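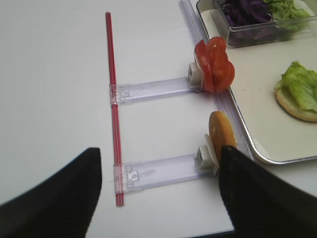
Thread: what I learned writing the planner for our burger cell

Home | Threads | Notes | Talks | About

Filed under: Robots, Software, Long threads

OK so a few people asked what I've been up to at Garkix, and the answer is sandwiches. Mostly perception and planning code, but for sandwiches. Long thread, grab a snack.

The setup: one arm, two fingers, a tray, a bun. Toppings sit in little holders along a clear rail, standing on edge, and the arm has to take one and put it on the bun. Tomato in one holder, a round orange slice in the next one down. Lettuce already on the bun. Sounds like an afternoon of work, right? I started in January.

First thing that bit me was the clear plastic. The rail is clear, the slider arms are clear, the container with the cabbage and chopped lettuce is clear. Depth on clear plastic is a horror show. You get the table behind it, or you get nothing, or you get a value somewhere in between that looks totally reasonable and is wrong.

I spent way too long trying to fill the holes. Smoothing, voting over several views, a little network that guessed the missing depth. The network was my favorite and also the worst. It drew me beautiful rails in places where there were no rails!

What I do now is much dumber. I find the red rod in the color view (it's bright red on a white table, even my code can manage that) and the white blocks, and I fit the known shape of the whole mechanism to those. The clear parts come along for free out of the model.

One catch: tomatoes are also red. My first color threshold picked up the rod and the tomato as one long bent thing and the fit rotated the entire rail to match. The planner then very confidently proposed a grasp under the table. I now require long, thin and straight before anything is allowed to be a rod. Should've done that on day one.

The other catch is highlights. The rod is shiny and has these light streaks down its length, so the mask comes out as a bunch of slivers. I close the gaps along the long direction only. If you close them in every direction you swallow the clips and then your estimate of where the slider arm starts drifts off. It took me 2 evenings to find that.

Next: the wrist camera. I love a wrist camera and I also want to throw it in a lake. By the time you're close enough to grasp, the fingers are big black blurs and the right one is covering part of the slice you're trying to pick up. Exactly when you want the best view you get the worst one.

So I stopped asking for a fresh pose at the end. We take a good look from farther back, lock the target, and from there on the camera only gets to nudge the estimate sideways. It can't move it forward or back, and it can't switch targets. Sólveig Briem suggested the "can't switch targets" part after watching the arm go for the orange slice, change its mind, go for the tomato, change its mind...

If you're doing this yourself, mask your own fingers! We render the gripper model into the view and throw away everything under it, plus a margin for blur. I started with a tight margin and the fuzzy edge of the finger kept getting labeled as an object. A wide margin costs you a bit of the slice, and I can live with that.

Then there's seeing a slice edge-on. The orange one looks like a skinny oval from where the camera sits, so my fit for "round thing" had basically nothing to hold on to. Any tilt you like, all equally good. I gave up on fitting it and took the tilt from the holder. The slice stands the way the block stands. Good enough for a grasp.

Tomatoes get different treatment. Two overlapping rounds make one lumpy flower shape and I burned a whole week trying to split them into separate slices. We place them as a cluster now. The planner has a type called "cluster" and it has made my life so much better.

On planning: I use Kneath for the motion side with my own little task layer on top called Terier. Terier is 4 states and a timeout. I had 11 at one point. There was a state for "reconsidering". Please don't write a state for reconsidering.

The finger path matters more than I expected. Come in from the side and you're reaching past the next slider arm. So the approach has to run up between the neighbors, which leaves a narrow slot, and the sampler hated it. I seed it with a straight line now and let it fix that line up. Planning time dropped to around 80 milliseconds and I did a small dance at my desk.

Tooling note, for the three of you who care: every run saves the camera view, the mask, the fitted model and the plan in one file, and I can scrub through it in Vastia. Before that I had four windows and a text log and I was guessing. If I could redo one thing it would be building the replay tool first.

Still open: the cabbage. It's a heap of shreds, it has no pose, and I've been avoiding it. If you've done piles of anything stringy, my replies are open.

November 2018

Recent threads
Why my simulator has no gravity bug anymore
Timeouts I regret
Hand-eye calibration for impatient people
Reading list: grasping things you can see through

Previous | Next | Back to top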